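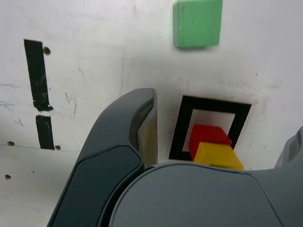
I finally made it up to the open day at the Civumo robot workshop in Clirkisville, after missing the last two, and I came home with sore feet and a free pen. If you've never been, the workshop is in the old Gradby building, past the tile store, and you park around the back where the gravel is. I got there a little after they opened and went straight for the block table, which is what everybody had been telling me to see. They had a white panel with a square marked off in black tape and some colored blocks, a red one, a yellow one and a light green one, and a big gray gripper working in close. I love that it was just tape! I'd been picturing lasers, I guess. The panel was scuffed and smudged all over, like the kitchen wall behind my trash can, and that made me like the whole setup a lot more.

So the job at this table was sorting blocks and moving them in and out of the square. A four-year-old can do it with a cookie in one hand. Watching a machine do it is a different experience, let me tell you. The arm comes in, stops, seems to think it over, shifts a hair to the left, stops again, and then the fingers close so slowly that people around me were holding their breath. When it got a good grip there was a little cheer. When it missed (it missed plenty, and the staff were very relaxed about that) there was an "ohhh" like at a bowling alley.

One of the engineers told us they had logged 2,784 tries at this one task since November. I asked how many of those worked and she laughed and said it depended a lot on which week you looked at. The early weeks were apparently rough. They changed the finger pads, then changed them back, then went to the ones on there now. She also said the hardest thing for it is when two blocks are touching, which I would never have guessed. I figured the trouble would be with the colors.

After that they let us have a go. You stand at a little desk with a hand controller and steer the arm yourself, and you get three minutes on the clock. The line was 18 people long when I joined it, mostly kids, and I'm sorry to report that the kids were much better at it than the grown-ups. The boy ahead of me stacked two blocks on his first turn. I knocked mine over, chased it across the table, and ran out of time with the gripper closed on nothing at all. The controller is lighter than you expect and there's a tiny lag between your hand and the arm, so you keep overshooting and then overcorrecting. My advice is to move half as far as you want to and wait. I worked that out with maybe ten seconds left.

The other room had the bigger machine, the one called Hong, which lifts trays off a rack and sets them on a cart. It's behind a fence and you watch from a yellow line. Hong is very smooth and very quiet and to be perfectly frank I got a bit bored after the fifth tray. My neighbor's husband could have stayed there all afternoon. He asked so many questions about the motors that they gave him a brochure with a phone number on it.

I did ask the question I think a lot of us have, about jobs. The answer I got was that the tray work is hard on people's shoulders and the places that want it have trouble keeping anybody on the night shift. That may be so. I'd still like to hear it from somebody who works the night shift, and I said that too, and the man nodded and wrote it down. We'll see if anything comes of it.

Refreshments were coffee, lemonade and those flat almond cookies from the bakery on the corner. The coffee ran out early. They told me they'd planned for 500 visitors over the whole day and were well on the way to that by lunch, so bring your own cup of something if you go to the next one. The restroom is up a flight of stairs, but there's another one on the ground floor if you ask at the desk.

A few practical things. Admission is free, but you do have to sign a sheet at the door. Closed shoes only in the room with Hong, and they mean it, they turned away a lady in sandals. Kids need to be 10 or older to use the hand controller without a parent next to them. Pictures are fine everywhere except the back office.

They're hoping to do another open day before the summer, with more than one controller desk this time. I'll put the date in here as soon as they send it to me. I want another crack at that stack.

Posted 5 March 2018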